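Open afternoon at the Kalthorpe workshop: hand-held grippers

Rating: 4 out of 5

I went to the Wednesday session at Kalthorpe in October, mostly to try the hand-held grippers from Skirkinness. You work the jaws yourself, and the recordings are later used to teach a robot arm. There were 21 of us, split across several tables, and each person got 10 minutes with a pair.

Our table had brushes, a pen holder and paper. Đức Thái ran it and kept the talking short, which I liked.

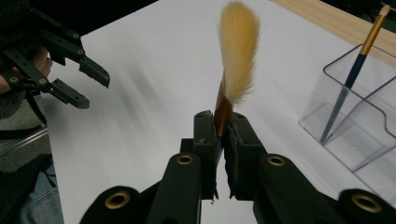

Gripper holding a soft-bristled brush by the handle, second brush in the holder.

The grip is better than I expected. A round, shiny handle is a hard thing to hold between two fingers, and I only dropped mine once. Putting a brush back in the holder took me five tries - you have to turn your whole wrist, and the tool is bulky next to something that small.

Weight is my main complaint. My forearm was sore before my turn was over. The strap helps a little, but it was set for a bigger hand and I didn't want to use up time changing it.

The talk by Mac Mathúna afterward ran over 26 minutes and was mostly slides about the Mindemia project. Skip it if you only want the hands-on part. Parking is behind the building, and the side door is the one they leave open.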